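Chapter 4
Why Parties Say They Have Changed

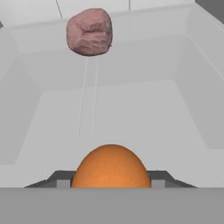

Every losing party announces a period of listening. The leader tours town halls, a report is commissioned, and by the following spring a new slogan is printed on the same podium. Students of politics should treat these announcements the way a bank treats a loan application. The applicant may be perfectly sincere. The bank still asks for records.

This chapter is concerned with platform change, meaning a shift in what a party promises to do if it wins. It leaves aside changes of logo, leader, and tone, which get most of the news coverage and are much easier to arrange. We will follow one case in some detail, the regional assembly race in Udmont, and come back to it in the later sections.

The Udmont race was fought in November between Morfudd Ellis, the sitting member, and Carys Trevor, who had come up through the tenants' movement in Haltbridge. Trevor lost the nomination to Ellis by 13 votes at a party meeting, and then watched Ellis borrow her rent plan for the general campaign. Newspapers called this a takeover. Trevor's supporters called it a victory. Both words assume that something moved.

Did it? The draft platform dated August 5, 2022 promised a cap on yearly rent increases in buildings with more than 50 units. The final version kept the cap and added the phrase "where local conditions allow." Who decides what local conditions allow? The platform does not say. Ellis spoke about rent at nearly every stop and, once seated, sent the proposal to a study group that was given 90 days to report. It asked for more time. It got it.

Farkas, whose work we discuss in Section 4.2, reads the case as slow but real absorption: new voters came in, the language followed, and law may come later. Eren is less patient. On her account a party takes up the words of its challengers precisely when it has no plan to take up the policy, and the words are the payment. The evidence for her view is stronger than many party members would like, though it has a hole in it — she counts bills passed and ignores bills that were never brought forward out of fear of the new members.

Neither account should be accepted on the strength of a speech. As you read, keep four kinds of record apart: what was said, what was written down, what was funded, and what was voted on. Most arguments about whether a party has changed come from people looking at different records and using the same verb.

4.1 Reading a platform

A platform is written by people who expect it to be quoted and do not expect it to be read. Begin with the verbs. "Support" and "explore" cost nothing, while "repeal" and "fund" can be checked against a budget.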